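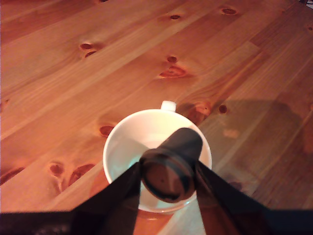
*Wrist view during a pour demo: black cylinder in the gripper, white mug on the pine table.*

## Recording pour demonstrations without filling your disk with junk

Pouring is the second task in the Troltus starter set, right after "pick up block," and it's where most people's datasets go bad. The arm copes. The person driving it gets bored at demo 30 and starts pouring like a bartender at closing time.

You need a calibrated arm, the Morikawa recorder and a free afternoon. Start with empty cups. You can graduate to dry rice once your hands have earned it, and to water when somebody else owns the table.

### Set up

1. Put the mug where the wrist camera can see the whole rim from the hover pose. If your fingers cover part of it at full tilt, fine. If they cover it on the approach, move the hover pose up.
2. Turn off auto exposure. Varnished wood throws glare, and a camera that keeps changing its mind will teach the policy to pour at reflections.
3. Fix your lights. The arm's shadow is going to be in the data whatever you do, so let it fall the same way a real run will make it fall.
4. Open a new session and name it properly. `test2_final_new` is not a name. We use `surkwood_pour_01` and count up from there.

### Record

Start each episode with the cup already gripped. Grasping is its own task and deserves its own misery.

- Hover over the mug, pause for a beat, then tilt.
- Hold the tilt, come back upright, back off, stop recording.
- Keep every episode under 9 seconds. Long ones are mostly you thinking.
- Move the mug a little after each episode, and turn the handle too. A policy trained on one handle direction will treat any other as a personal insult.

Our working set is 92 episodes, which took one long Thursday. I'd recommend two short days. If you bump the rim, finish the motion and tag it `contact`. Don't delete it yet.

### Sort

Play everything back at double speed. Throw out episodes where the cup slips in the fingers or where you hesitated long enough to check your phone – the recorder keeps all of it, and so will the model. We lost 7 this way and I was responsible for most of them.

Then run:

```
morikawa export surkwood_pour_01 --max-steps 600
```

Anything longer than 600 steps gets skipped with a warning. Read the warnings. If half your session is in there, your recording rate is set wrong and you get to do this page again.

Next: [Training on the exported set](training.md)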